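Home > Workshop Tips > Robots & Gadgets

Search the tip pages... Go

Teaching Two Arms to Handle a Shirt: Bedroom Tips from Our Build

Sep 12, 2022

We've had our two-arm build going since June, and laundry is by far the most fun job we've tried with it! Blocks and cups are fine for a first week, but clothes flop, slide and fold themselves in ways you'd never draw on paper. If you have a pair of arms at home or can borrow time on a set at a shared workshop, try a shirt and a hanger. These are the tips I wish I'd had taped to the wall on day one.

Work over a bed. A tabletop is hard on gripper fingers, and a dropped hanger bounces off it and goes skating across the floor. A mattress gives a little, so when the arms come down too far (they will) you get a dent in the sheet and carry on. We leave the sheet rumpled on purpose some days, so the arms don't get used to a perfectly flat surface.

Pick a shirt that isn't the same color as the sheet. Pale on pale is tough for any camera. If pale is all you have, a small dark print on the chest is a big help, and so is a black hanger.

Slow down at the hook. The metal hook turns freely on most hangers, and it will swing around and catch a sleeve the moment you rush. We run at 50 percent speed until the collar is on, then let it go a bit faster.

Grip fabric near a seam. Single-layer cloth slips out of metal fingers. A shoulder seam or a collar has enough thickness to hold on to. We wrapped our fingertips in a strip of Loredik grip tape, trimmed short, and it made a bigger difference than a whole weekend of fiddling with the settings.

Watch your cables! Leave enough slack for a full reach, then check where that slack ends up. On carpet they like to knot themselves. I clip ours in bundles with Zondelach clips — the wide ones, the narrow ones pop off — and I walk the floor before every session.

Keep a spare pile close by. Our best afternoon was 27 shirts, and most of the time went to fetching things. Drape the next batch over a bench or chair within reach of whoever is resetting the bed.

Write down every miss. I use the free Ikimstead log sheet, one line per try, with a word or two on what slipped. After more than 200 tries you start to see patterns. Ours was the left sleeve, over and over, and moving the base 2 inches fixed most of it.

Two hands have to agree. If both arms pull at once you stretch the collar. Let one arm hold the hanger still and have the other do the moving, then swap. We named the pair Lui, both of them together, and on a good day Lui really does feel like one helper.

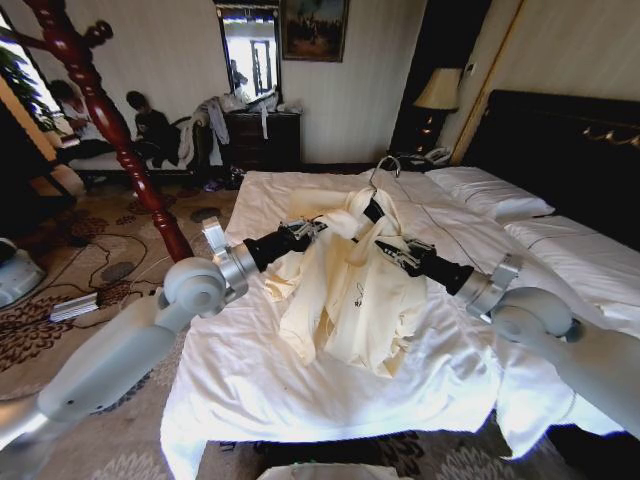
Next up for us is buttons, starting with just the top one so the shirt stays on the hanger. I'd begin with big coat buttons sewn on a scrap of felt, and keep the emergency stop where your free hand already rests.

Comments

shirtsleeve_dad: The seam tip saved my weekend. Been pinching in the middle of the back this whole time.

K. in Ohio: Do you use wood hangers or plastic? My wood ones are too thick for the fingers to close on.

Author reply: Go thin to start! Anything your fingers can close on with room to spare.

mopandbucket: Would love a follow-up on towels.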